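In Defense of Sitting on the Floor

My grandmother kept a front room that none of us were allowed to use. It had a sofa with wooden arms, two matching chairs, and a glass cabinet full of plates, and I believe I sat in there twice before I was grown. Everything that mattered in that house happened in the kitchen or on the rug in the hall, where the heat came up through the vent and you could stretch your legs out and listen to the grown-ups talk.

I have been thinking about that rug a good deal lately, as my husband and I moved in March and found ourselves without a sofa. The old one wouldn't go around the bend in the new stairs, so we gave it to the people downstairs (lovely people, and they had been eyeing it) and told ourselves we'd shop for another one that weekend. Well, we didn't. We put down a rug and some cushions, and then we had friends over, and then more friends, and here we are at the end of October with the same arrangement and no plans to change it.

I'd like to make a case for the floor, if you'll bear with me.

A sofa decides things for you. It faces the television, or it faces the window, and everybody lines up on it like people waiting for a bus. The one in the middle has to keep turning their head. When we had Golnar Dehghan and her boys to supper this summer, we all ended up in a kind of loose ring, and the younger boy, who is 15 and had hardly said a word to me in his life, lay on his stomach and told me the whole plot of a book he was reading. I'm still not sure who the villain was, but I enjoyed every minute of it. I don't think he would have done that from an armchair.

Golnar grew up with meals on a cloth spread over the carpet, and she was very patient with my excitement, the way you are with somebody who has just found out about soup. My friend Mio Sakamoto was the same. She pointed out that a great many people have been living close to the ground for a very long time, and that it was sweet of me to notice.

There are objections, and I'll be fair to them. Getting up is harder than getting down. My mother can't manage it, so we keep a proper chair by the window for her, and anyone else with a bad knee is welcome to it. Crumbs are a bigger part of your life. And you do need something decent underneath you, which is where I get a bit fussy. I don't like the stiff ones that hold their shape no matter who sits on them. I want a cushion that has given in a little.

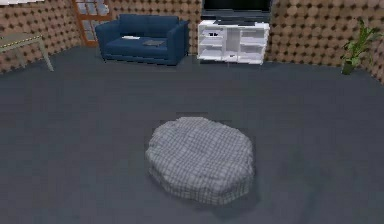
A low, round floor cushion in a checked pattern, sagging comfortably at the sides.

I saw a "floor lounge system" by a company called Drusov the other day for $229, and that was for one section, with the back sold separately. It seemed to me they had gone a long way around to end up at a sofa again. You can do very nicely with an old blanket folded in four and a pillow you already own.

My husband still brings up the sofa now and then, usually when he is looking for somewhere to put his coat. I tell him we'll talk about it after the holidays. We have my sister's whole family coming for Thanksgiving, and I have promised the little ones they can eat their pie on the rug.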